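Hegarty Cup

The Hegarty Cup is a student robotics competition held each spring in Evville. Teams program a two-handed humanoid robot to serve drinks at a counter, and the robots are scored on how well they handle cups, dispensers and trays made for people. It grew out of a one-semester class project and is now the best-loved event on the local student robotics calendar, drawing high school clubs as well as college teams.

Format

Each team has a maximum of five students. Every team works with the same kind of robot and the same table layout, so the contest comes down to programming, practice and good judgment about when to slow down. A full run lasts 140 seconds. In that time the robot has to pick up a cup, place it under a spout, fill it and bring it to the front of the table for the judges.

A run is worth 60 points. Most of them are for the cup itself: a clean grasp, an upright carry and a level landing on the grate. Spills cost points, and so does bumping a dispenser hard enough to shift its tray. Teams get two runs, and the better one counts.

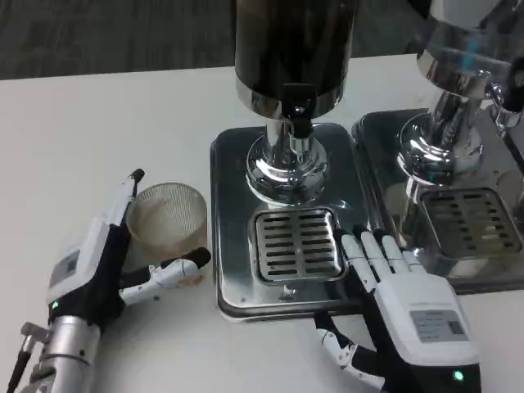

Cup placement is the part that students talk about most, and for good reason! A drip tray has a raised rim, and a cup that touches it on the way in will often tip. Shiny metal is also hard on vision software, which can mistake a reflection for a real edge. Early teams tried to solve this with better cameras. Later ones have had more luck with touch, letting the fingers find the tray before the cup arrives.

Divisions

The Open Division is for teams that write their own control programs. The Guided Division lets a student steer the robot by hand tracking, with the software helping only on the final approach. It was added so that new clubs could join without a year of coding behind them, and it has turned into a wonderful event of its own – crowds tend to gather for it well before the first run.

There is also a Two-Hand Bonus, awarded when both hands do useful work in the same run. The second hand may steady a tray, work a spout or move a finished cup out of the way. 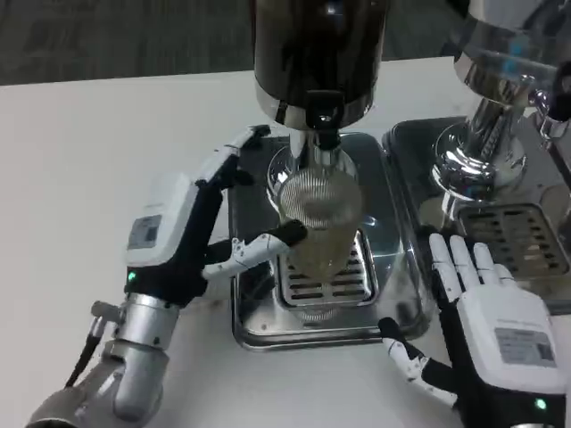

Judges watch the liquid level closely. A cup must be filled past a marked minimum but never to the brim, and the robot has to let go without dragging the cup sideways. Different cups are used from one round to the next, and teams don't learn which ones until the morning of the event. A grip that is perfect for a heavy cup can be far too strong for a thin one.

Class and club work

Many entrants come through the Tondura Workshop, a semester class in which students spend the first weeks on grasping alone and the rest on full pours. Lisineo, a student club, runs open evenings in February and March where any team can book table time. Its members share their practice logs freely, failed runs included, and nearly 60 of these logs are now used as teaching material in the workshop.

See also

Humanoid robot
Robot competition
Teleoperation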